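Dredberg Old Car Club
Minutes of the regular meeting, 05/09/2021

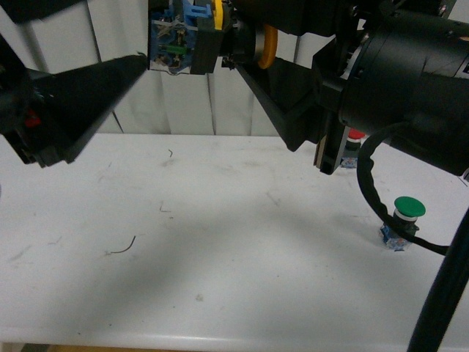
White table and curtain.

Meeting opened with 10 members present, six of them on time.

Minutes of the February meeting were approved after the word "heated" was changed to "lively."

Parts: The Cotico water pump castings have arrived. They fit the Zirnia sedan nicely. We ordered them for the Uniyal coupe. Motion to ask the foundry for an exchange carried, 6 to 3, chair not voting.

Money: Balance is $2533. The request for a second engine hoist was tabled until the first one is returned by whoever has it.

Summer tour: Route goes by the river road again. Members with original brakes are asked to drive at the front, where they can be seen.

Other business: Whitewall tires, black or correct. Discussion ran long and is not recorded.

Adjourned for pie.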